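Okitach Sidewalk Navigation Set
Research release, version 2
Product page updated May 5, 2020

Overview

Okitach is a simulated downtown for training and testing robots that travel on sidewalks. It comes with the Brernia learning method, the trained model, the training code and the evaluation routes. The package is meant for labs and companies that want to compare their own navigation method with ours under the same conditions, without putting a vehicle on a real street first.

The robot gets a forward view from a low mounting height, a goal direction and its own speed. It gets no map. From these it has to pick a steering and speed command at every step, stay on the walking surface and reach the goal.

Light and surface

Most of our early failures came from shadows. A model trained under flat, even light learned to treat any strong edge on the ground as the edge of the sidewalk. When a building threw a hard shadow across the slabs, the robot slowed down, turned along the shadow line and in many runs drifted toward the curb.
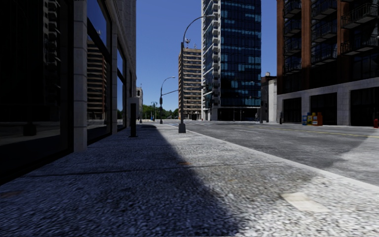 Brernia handles this with paired training. Each route is run twice with the same start, goal and obstacles, once with the sun in its set position and once with the sun moved. The model is penalized when its two steering commands differ. Nothing in the geometry has changed between the two runs, so the right command should be the same in both. Pavement seams, repair patches and stains are treated the same way, by swapping the ground texture while leaving the shape of the ground alone.

The pairing is used only in training. At run time the model takes one view at a time and costs no more to run than the baseline.

Results

The evaluation uses 1647 routes through blocks that were held out of training. The baseline is the same network trained on the same blocks without pairing. It failed on 391 of the routes. A failure is a contact with any object, a wheel over the curb, or a stop of more than 40 seconds. The Brernia model failed less often in every light setting, with the largest gain at low sun angles. Gains under overcast light were small.

Two weak points remain. The model still passes too close to thin posts when they stand in shade next to a dark wall. It also hesitates in wide open paved areas, where there is no curb or building line near enough to follow.

Open areas

Plazas and service yards were added in April. They have no single direction of travel, and the ground joints often run at an angle to the goal. Small flat items such as leaves can be driven over, while hydrants, benches, lamp bases and dumpsters cannot. The training reward makes no separate mention of leaves. A robot that swerves for one simply takes longer to arrive.
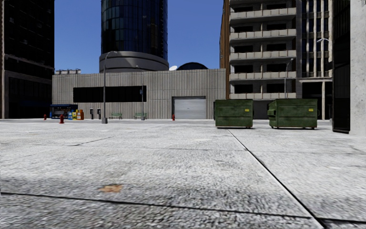 What is included

Simulated city blocks with street furniture in place
Route files for training and evaluation, with start and goal positions
Sun position and ground texture controls
Brernia training code and trained model
Baseline model for comparison
Scoring script and written setup guide

Requirements

The set runs in the Zein simulator on a single workstation with one graphics card. A second card shortens training but is not needed for evaluation. Route files are plain text and can be edited by hand.

Using it on a robot

The model has been tested on the Sasier wheeled base indoors and in a closed parking lot. We have not tested it on public sidewalks, and the scores above should not be read as a safety rating. The camera height in the settings file must match the height on your robot. A mismatch shows up as late braking.

Licensing

Free for teaching and academic research. Commercial users need a site license, priced by number of workstations. Request a quote or a trial copy through the contact form and include your simulator version.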